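Reheating Steamed Buns in an Electric Pot

Steaming restores a bun that has gone firm in the refrigerator. A microwave heats it faster, but the skin turns leathery within a few minutes of coming out. The notes below apply to small countertop pots with a steel bowl and a perforated insert. Settings were worked out on a 600 watt Garside pot and checked on a 1,000 watt Jorel.

Water

Fill the bowl to a level clearly below the underside of the basket. Water that touches the perforations will boil up through them and soak the base of the bun. Start with hot tap water to shorten the heating stage. In hard water areas, add a teaspoon of white vinegar to limit scale on the steel.

Lid

Clear glass is preferred over steel. Water level and bun volume can be checked without lifting it, and each lift costs heat. Before use, check that the knob is tight and that the vent, if there is one, is open. Set the lid flat on the table next to the pot while loading. 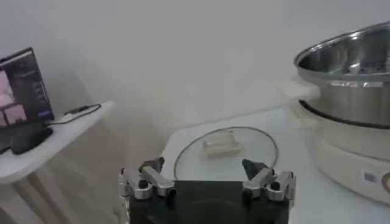
Loading the basket

Place buns smooth side up. Leave at least a finger's width between them and between each bun and the wall. Buns expand as they heat, and two that touch will tear when separated. If they tend to stick, put a square of parchment under each one. Do not line the whole basket, as this blocks the holes.

Time

Count from the first steady steam, not from switching on.
Refrigerated, plain: 6 minutes.
Refrigerated, filled: 9 minutes.
Frozen, plain: 12 minutes.
Frozen, filled: 15 minutes. Cut one open and confirm the filling is hot throughout.
Water boils at 211 degrees Fahrenheit in a kitchen a little above sea level. At high elevation it boils cooler, so add 2 minutes to each time.

Resting and unloading

Switch off and leave the lid cracked for 2 minutes. Sudden cooling can wrinkle the skin. Tilt the lid away from you, then turn it over as it comes off so the condensate stays in the glass. 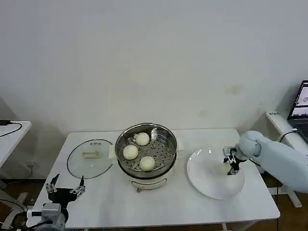
Bench order matters more than equipment for clean unloading. Work in one direction and keep the path from basket to plate short. With the lid upside down on the left, the pot in the middle and a wide plate on the right, three buns can be moved across without passing over the glass. Reverse the order if you are left-handed. Use silicone-tipped tongs and grip low on the sides, where the dough is firmest.

Cleaning

Unplug and let the pot cool. Empty the bowl the same day. Brush the perforations from the underside with a Grototex nylon brush or similar; starch collects there first. Wipe the base with a damp cloth only. For scale, simmer equal parts water and vinegar for ten minutes, then rinse twice.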